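Etley Standing Orders - plain text set

README, last touched March 31, 2023

Hello! I'm Behrouz Rashti and I put this set together in my evenings, mostly out of stubbornness. It holds the standing orders of Etley Town Council and its neighbour Pinham Parish Council, plus every amendment I could get hold of, all typed up or scanned and then cleaned by hand. There are 1,043 records, one clause per record, with the older wording kept next to the newer one so you can see what moved.

What's in the folder

clauses.csv - the main file. Columns are council, clause number, date adopted, text, and the clause it replaced (blank if it's a first version).
motions.csv - the motions that brought each change, where the minutes give one. Pinham's minutes are patchy before the merger of its two wards, so expect gaps.
parsa.py - my little splitting script, called Parsa. It breaks a long order into clauses and gets muddled by roman numerals. Sorry! I fixed the worst of it by hand.

Known problems

Nine Pinham clauses have no adoption date anywhere, and I've left them blank. Three Etley clauses were adopted twice in the same November meeting with different wording (I kept both). The Stirkov numbering, which Etley used for a while and then dropped, is in its own column in case anyone still cites it.

More than 900 records have been read against the signed copies. The rest come from typed copies only - they're marked "unchecked", so do filter them out if you're quoting a clause to somebody official.

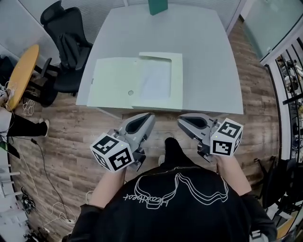 Can I use this to work out whether a vote was valid?

Only as a starting point. The clerk's signed copy is the one that counts, and a clause may have been suspended for a single meeting, something I don't record.

Reuse it however you like, with a mention. Corrections are very welcome, and please put the clause number in the subject line.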